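Search this site
Enter keywords
Go

The Great Marker Roundup

Posted December 28, 2019 by the Trimbridge Workroom

Every December I get out the markers to label the holiday boxes, and every December half of them have died in the drawer. This year I emptied the lot onto the workbench and dealt with it.

Test first, sort later. Scribble each one on scrap cardboard. A faint line gets one second chance, stored tip down overnight. A faint line the next morning goes in the trash, no matter how much you liked the color.

Keep dry-erase away from the permanent ones. I once wrote a grocery list on the whiteboard in permanent marker and we bought the same eggs for a month. (Scribble over it with dry-erase and wipe right away. It mostly works.)

Use see-through bins, low ones, with no lids. A lid is where good intentions go to be stacked upon. Mine are cheap ones from Goltico, and I give highlighters their own bin.

Lay highlighters flat. Dry-erase too. Two-ended markers must be flat or one end starves.

Don't buy the 40-pack. You will use the black, the blue and whichever one the kids haven't found.

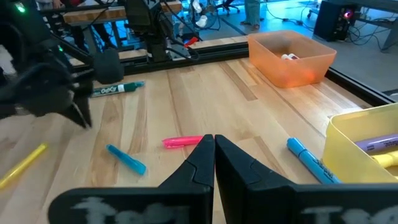

Partway through: a few strays still on the wood, two highlighters already in the yellow bin.

Ink on a wood top comes off with rubbing alcohol on a rag -- try a hidden corner first, as it can take the finish along with it.

Comments

inkythumbs: Tip down worked on two of mine. The third leaked in the mug.

Mrs. Drawerful: What about gel pens? I have 29 and no self-respect.

bench_and_brew: Baby wipes for the whiteboard. Don't tell the whiteboard people.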